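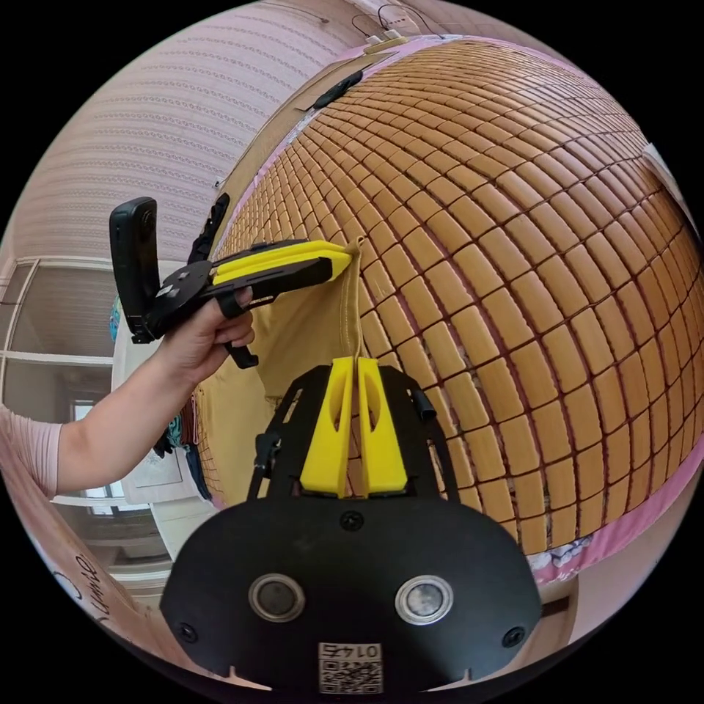 ## 4. Planning and Budgeting for Hand-Held Gripper Sets

This section covers what to decide before you order hand-held gripper sets for cloth handling work. Complete it before Section 5 (Unpacking and First Charge). Sites that already own Skallholm sets should start at step 4.

Revised May 24, 2023. Section owner: Orysia Palamarchuk.

### 4.1 Before you start

Have the following on hand:

- the task list for the site, with the fabric types named
- the approved spending limit for the current budget year
- a sketch of each work area, with bed, table or bench heights marked
- the current Lastari price sheet

**Note:** Prices on the Lastari sheet are per gripper. A two-handed station needs two. Most ordering errors at this stage come from reading the sheet as a price per pair.

### 4.2 Procedure

1. Sort the task list into one-handed and two-handed tasks. Folding, hanging and spreading cloth are two-handed: one gripper holds a corner or edge while the other takes the fabric lower down. Picking up a single folded item is one-handed.

2. Enter the number of stations in column B of the planning sheet. Count only stations that will run at the same time. Two rooms used in turn by one operator are one station.

3. Multiply two-handed stations by two, add one-handed stations, and enter the total in column C.

4. Add spares. Order one spare gripper for every 3 in column C and round up. A site with existing sets may count those as spares if the firmware can be brought to the current release.

5. Choose the fingers. Soft fingers with a cut-through opening are suited to thin cloth and will hold a narrow fold. Stiff fingers are for boxes and hard goods. Do not budget for one type and plan to share it across both kinds of task – changeover requires recalibration, and the time is charged to the station.

6. Check the work surface. Domestic surfaces are acceptable, including a bed covered with a tiled bamboo mat, provided that the operator can reach the middle of the surface without leaning on it. Record the surface type in column F. No budget line is needed for a surface that is already on site.

7. Price the set. Use the figures in 4.3 and enter the result in column G.

8. Send the sheet to purchasing. Allow time for the Górecki case quote, which is issued separately and cannot be combined with the gripper order.

**Caution:** Do not order chargers from a general supplier to save money. A charger with the wrong output will shorten cell life and voids the cover described in 4.4.

### 4.3 Budget figures

All amounts are in US dollars, before tax and freight.

| Item | Unit | Cost |
|---|---|---|
| Hand-held gripper, with wrist strap and trigger handle | each | 2,200 |
| Camera unit, rear mount | each | 804 |
| Finger set, soft or stiff | pair | 300 |

The gripper price does not include fingers. One complete hand is therefore one line from each row, and a two-handed station is twice that amount. Spares ordered under step 4 need a camera unit only if they will be kept ready for immediate use.

Carry cases, cables and storage media are quoted by site. Leave these cells blank until the quote arrives. Do not enter an estimate, as the sheet will treat it as a committed amount.

**Note:** Fingers are consumables. Budget them under supplies, with the first pair for each gripper under equipment. Some finance offices reject the sheet if both appear on one line.

### 4.4 Service cover

Gastorgate handles repair and exchange. Cover may be bought per gripper or per site. Site cover is normally the better choice once column C is above 3. It includes the camera unit but excludes fingers, straps and labels.

Exchange units ship with factory calibration. Run the check in Section 7 on arrival and record the serial number before the first session.

**Caution:** Keep the machine-readable label on each gripper clean and uncovered. A unit with a missing label is treated as unregistered, and the exchange will be charged at full price.

### 4.5 Order timing

Orders placed after the August price review are billed at the new rate, even if the quote is older. To hold a quoted price, purchasing must return the signed form before the review opens. A verbal acceptance does not hold the price.

If the order must be split, buy complete two-handed stations first – a station with one gripper cannot be used for the tasks marked two-handed in step 1.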